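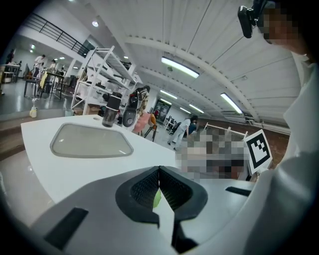 Home Papers Protocols Downloads Contact

Last updated May 14, 2018

4.2 Rules for hand-held collection

Figure 3. Hand-held gripper with a small green piece between the finger pads; a marker card is held upright to the right of the table.

The first version of the Sivutton protocol ran to 77 rules. Operators were asked to read all of them before touching a gripper, and operators signed a sheet saying that they had. We have the sheets. We also have 152 recordings from that period in which the marker card never comes into view, although rule 12 required it and rule 31 required it again in capitals.

The revised protocol has 18 rules and fits on one side of paper. Three of them account for most of the improvement reported in Section 5.

Rule 2 concerns the marker. The card must be shown upright and unobstructed before the first grasp, at a distance where the whole black border can be seen (Figure 3). Earlier wording asked for the card to be "suitably presented," a phrase that each operator understood perfectly and differently.

Rule 5 concerns the grasp. The object has to sit between the two pads, and the operator may not steady it with the free hand. Small parts make this tedious. Operators told us so at length, and the rule stayed.

Rule 9 concerns everybody else. A shared room has people in it, and they bend, crouch, and walk past for reasons of their own. We do not ask them to leave. Faces are blurred before release, and a recording is rejected only when a bystander reaches into the work area. The Rondix guidelines we started from call for a cleared room, which we managed once, in December, by accident.

Of 555 recordings made under the revised rules, every one was checked by a second reader using the Viseo form. Disagreements went to a third reader, who was usually annoyed – we count this as a cost of the method and return to it in Section 6.

Related items
Leinonen checklist for shared workspaces
Viseo review form, short version
Marker placement: notes on wording
Sivutton protocol, first version (withdrawn)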